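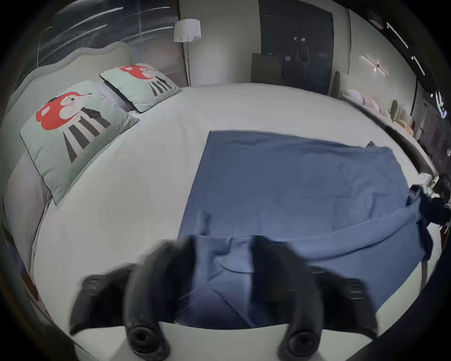

Slide 1. White fitted sheet, padded headboard, two printed cushions.

Washing at home and washing at scale: what we learned about hot water
Speaker notes, 24 January 2021
Online session, Zistley household energy evening

Slide 1 (leave up while people join)
Wait until the chat has gone quiet. Remind people that microphones are off and questions come at the end. Say that the talk is on laundry, mainly bed linen, and what it costs to wash and dry it. No background needed.

Slide 2. Where the figures come from
Two sources. The first is a diary study in Zistley, 44 households, each keeping a record of every wash for one month. That was October, so not the worst month for drying and not the best. The second is the linen room at the Rornidel guest house, where the staff wrote down load, programme and meter reading on a sheet taped to the door.
Say clearly that the diary households put themselves forward. They are probably keener on this subject than most.

Slide 3. Bedding is a small part of the wash and a large part of the trouble
A double sheet dries badly in a small flat. People told us they put off changing the bed because there was nowhere to hang it, then did everything at once. The machine gets overfilled, the sheet wraps itself round the rest of the load, and the middle comes out damp.
Ask for a show of hands on screen: who has opened the drum and found a duvet cover full of socks? Give it a few seconds.

Slide 4. Temperature
Most of the electricity in a wash goes on heating the water. The drum motor takes much less. Go slowly on this slide, it is the one people ask to see again.
The diaries logged 192 loads of bedding. The commonest setting was 60, then 40. Very few people had tried 30 for sheets. When we asked why, the usual answer was that their mother did it at 60.
There are good reasons for a hot wash – illness in the house, dust mite allergy, a baby with a bad stomach. Don't skip this. At the Plinditz session we were told off for sounding as if a hot wash was always wrong.

Slide 5. Spin speed
Short slide. A faster spin leaves less water for the dryer to shift, and spinning is a cheap way of getting water out. Creasing is the price. Guest houses mind creases, most of us don't.

Slide 6. Rornidel
They used to tumble dry everything. After the change they hung pillowcases and small items on racks in the boiler room and kept the dryer for sheets and towels. Read the two meter totals from the slide. Point out that the second period had fewer guests – the chart is per load for that reason.
The racks were bought second-hand. If someone asks, the boiler room has a vent to the outside. Drying in a closed room with no vent gives you mould, and we say so in the handout.

Slide 7. The Taipe cycle
Taipe is the name of our test routine: 30 degrees, long wash, fast spin, drum no more than three-quarters full. The long programme puts people off. Explain that a longer time at a lower temperature normally uses less than a short hot one. The display says three hours and they assume it is wasteful.
Seven households tried it for the whole month. Five kept it up afterwards. One went back to 40 and one moved house.

Slide 8. What we would do differently
Ask for the make and age of the machine at the start. Give out diaries with bigger boxes. Weigh the loads, as "full" meant something different in every home.

Slide 9. Questions
Likely ones: wool, bleach, whether night rate is worth it. For night rate, say it depends on the tariff and mention the fire service advice on leaving machines running while asleep. Put the handout link in the chat before closing.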